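Laminate furniture panel

A laminate furniture panel is a flat board with a decorative surface layer bonded to it, used for shelves, desk tops, cabinet sides and wardrobe doors. The surface is usually printed to look like wood. Sellers often call such panels "oak" or "ash", although these names describe a color and a pattern and say little about what the board is made of.

Appearance

Most wood-look finishes repeat. The pattern is printed on long rolls, so two panels from one batch can carry the same grain figure in different places. Pale finishes are said to make a small room look larger, a claim found in nearly every catalog and seldom tested. They do show glare under strong light, which can hide scratches and dents during inspection. Furniture restorer Reda Helmy advises looking at a used panel from a low angle, then turning it and looking again – advice that is sound enough, though it will not reveal swelling inside the board.

Holes and fittings

Panels sold for home assembly are normally drilled before they are packed. Some holes take dowels or shelf pins, others take cam fittings, and larger ones may be meant for cables. The purpose of a single hole is hard to judge without the matching parts or the instruction sheet. Guides that identify a piece of furniture from one hole should be read with caution.

A light cream-beige laminate panel with faint grain lines and a small round hole near one edge is typical of the pale wood-look type.

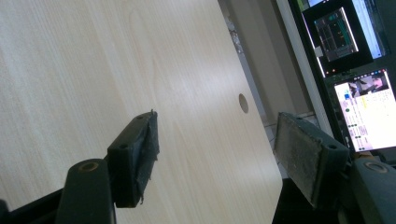

Disputed claims

The Jalent shelving leaflet states that its panels will survive 90 assemblies. It gives no test method, and it does not say whether the fittings were replaced along the way. The maker Firnari describes its surface as "scratch-free", a term with no agreed meaning. Urbańczyk, a rival label, uses "scratch-resistant", which promises less and is probably closer to the truth.

Care

A soft damp cloth is enough for ordinary dust. Polishes made for solid wood are often recommended, but they cannot soak into a sealed laminate and tend to leave a film. Chipped edges can be filled with colored wax – the repair will still show up close.

See also

Edge banding
Flat-pack furniture
Wood veneer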